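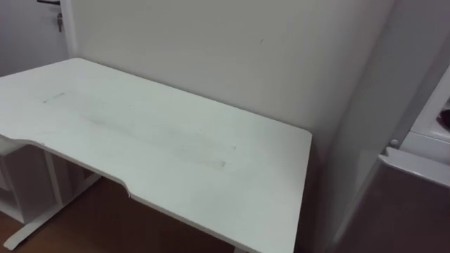
Sprechernotizen, Vortrag am 6. Juni — Greifen an Kanten

Folie 1: Ausgangslage
Kurz begrüßen, dann gleich zum Schreibtisch. Die Platte ist leer und weiß, mit ein paar grauen Schlieren in der Mitte. Für unsere Tiefenschätzung ist eine solche Fläche schwierig, sie bietet wenig Textur. Auch die Wand dahinter hilft nicht viel. Auf den geschwungenen Ausschnitt vorne hinweisen: solche Konturen hat das alte Modell oft als gerade Linie gelesen.

Folie 2: Methode
Wir nennen das Verfahren Trorine. Es sucht zuerst die Kante und danach den Griff, beides aus der Kopfkamera. Trainiert wurde mit 1636 Episoden, davon 549 mit Türen. Langsam sprechen, die Zahlen stehen nicht auf der Folie. Den Datensatz Titberg nur erwähnen, wenn jemand fragt.

Folie 3: Griff an der Tür
Die oberen Finger liegen um die Türkante, der Daumen drückt von unten dagegen. Zwischen ihnen bleibt eine ovale Lücke. Diese Lücke ist uns wichtig — das Modell sagt sie voraus, bevor die Hand sich schließt. Zwei Sätze zur Verdeckung: je näher die Hand kommt, desto weniger Kante sieht die Kamera. 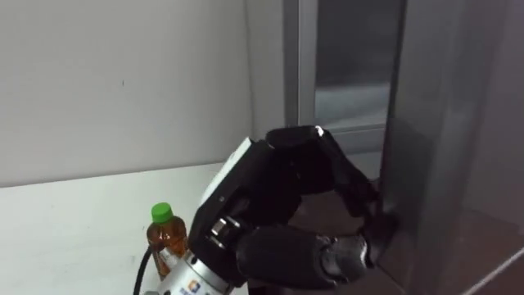 Abb. 2: Schwarze Roboterhand an der Kante einer grauen Tür.

Folie 4: Ergebnis
200 Versuche pro Modell. Mit Trorine sind 9 Griffe abgerutscht, fast alle an sehr dünnen Kanten. Hier eine Pause machen und Fragen zulassen. Der Vergleich mit Prustix kommt erst im Oktober, dazu heute bitte keine Zahlen nennen.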